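Can a Robot Follow the Rules?

You may have heard that robots always follow rules. Be careful with that one. A robot does what its program and its training lead it to do, and that can be pretty different from what people wanted.

Take folding laundry. A company called Rullix says its robot can fold your clothes "perfectly, every time." Every time? Ask a grown-up how often they fold everything perfectly. Then ask what "perfectly" means. Are the sleeves in? Are the edges even? If no one wrote that down, the robot can't pass or fail. It can only look good in an ad.

So people write standards. A standard is a list that says what counts as a good job and how to check it. The Gutlow folding rules are 17 pages long, and they say things like "lay the item flat before judging it." That sounds boring. It's also the only way two people can look at the same pair of pants and agree.

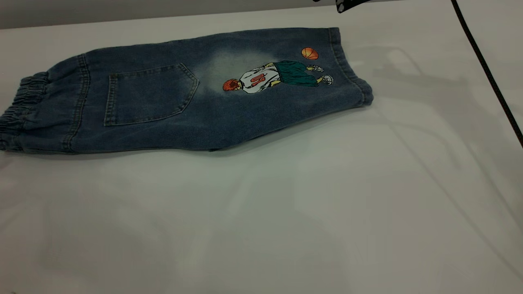

Denim pants or long shorts with a basketball player on the leg, folded flat on a white table.

Pants like these are a good test for a rule. They have a stretchy, bunched-up waist and gathered cuffs. If a rule says "all edges must be straight," what do you do about a ruffled edge? Either the rule needs fixing or somebody has to decide. When a company says its robot passed, find out who decided.

Safety rules matter even more. At the Noiphan workshop, people must stay 2 big steps away while an arm is moving, and there is a stop button they can reach. Good rules! But a rule on a poster doesn't stop anything by itself. Someone has to press the button now and then to see if it still works.

Watch out for big numbers, too. Zititz says its robot folded 1550 items. Wow! But its own report says only 553 were checked by a person. What about the others? Maybe they were fine. Maybe they were lumps.

Next time you read that a robot is "safe" or "tested," try asking:
Who wrote the test?
Who checked the results?
What happened when it went wrong?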